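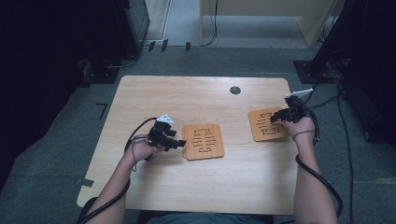
Debashish Debnath wrote in to ask whether one small tin of Fluseck would really do a whole set of coasters and a bread board, or whether he'd be back for another before he got to the second side. It'll do them, Debashish, with plenty left over, as long as you put it on thin! I'll come back to thin in a minute.

Search the shop Search Clear

Fluseck Hard Wax, small tin
By Tobias Achterberg
2024-11-14

I've been mixing this wax in the back of the Hudorbridge shop for 14 years and the recipe has changed exactly once, when I swapped the old hardener for carnauba (my hands still thank me for that one). It's beeswax, carnauba and a citrus thinner. The thinner is what you smell when you pop the lid, and it airs off in a day or two.

What do I use it on? Coasters, mostly. Also spoon racks, drawer pulls, a stool I keep meaning to fix, the lids of the tea boxes we sell up at Civumbridge. Small wooden things that get touched a lot. I don't sell it for floors, please don't put it on a floor, you'll be skating to the fridge.

Okay, thin. Take a lint-free rag, wrap it around one finger and touch the wax, just touch it, don't scoop. Rub with the grain until the wood looks a little darker and a little dull. If you can see streaks you've used too much, so wipe some off with the clean end of the rag. Leave it 27 minutes (I set the oven timer and forget about it), then buff with something soft. An old T-shirt is great. Second coat the next day if the wood is thirsty.

Cutouts and slots are where people get into trouble. Wax packs into the corners, goes white, and looks like dried toothpaste. I do the flat faces with the rag and then go into the openings with a dry toothbrush that has just the faintest bit of wax on it. If you've already got the toothpaste look, a hair dryer on low will soften it and the toothbrush will lift it right out.

A word on water. A waxed coaster will shrug off a sweaty glass for an evening, but it isn't varnish, and a puddle left overnight will still leave you a ring. Sand it lightly, wax it again, move on with your life. I used to do the Matos varnish on everything and it did hold up better to puddles, but once it chipped I had to strip the whole piece, and I got tired of that.

Hot mugs are fine on one condition: give the wax 7 full days to harden first. Impatient customers (hi, Mom) end up with a mug that sticks.

Color: clear or brown. The brown is lovely on walnut and a bit muddy on maple, so get the clear for pale wood unless you've tried it on a scrap.

Rags with thinner on them should be spread out flat to dry outdoors before they go in the trash. Please don't ball them up.

The brown is sold out in the small tin until July, sorry, I'm waiting on lids. The clear is on the shelf and ships from Hudorbridge. If you're picking up at Civumbridge, ring the bell twice, the first one never works.

We use cookies to remember your cart and to see which pages get read. Accept Manage settings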